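Vasano calls back its laundry grippers

If you've been following the folding project over at Vasano's Plosville shop, you'll want to hear this one. The company has pulled 14 of its hand-held grippers out of use after the jaws on one of them refused to open and pinched an operator's finger in March.

The operator, Ebenezer Nutsugah, is fine. He told me he got a bruise and a very long lunch break out of it! He had squeezed down on a towel, let go of the handle, and the jaws just stayed where they were. When he reached in to free the towel, they snapped the rest of the way shut.

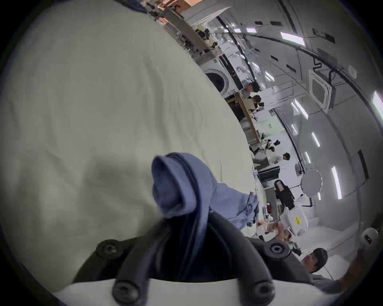 I asked Muthoni Kinyua, who runs safety at the shop, what had failed, and she put it down to a return spring that gets tired long before it should. The spring was supposed to last 300 hours and this one gave up at just over 200. Thick stuff is the hardest on it, she said — think of a blue garment gathered into a fat roll between the black jaws, with the rest of it dragging across the table. The jaws have to sit wide open around all that cloth, and the spring takes the strain the whole time.

The springs came from Skokley, and new ones (a heavier kind) are on order. Until they're in, the rule is simple: if the jaws stick, put the gripper down, call someone over, and keep your fingers out. Kinyua also wants the springs changed every 35 hours for now, which sounds like a lot of screwdriver time to me, but I'm not the one with the bruise.

Work hasn't stopped completely. A few older grippers with a different spring are still going, and Nutsugah is back at it — towels included. I'll post again when the new parts have been fitted and tested.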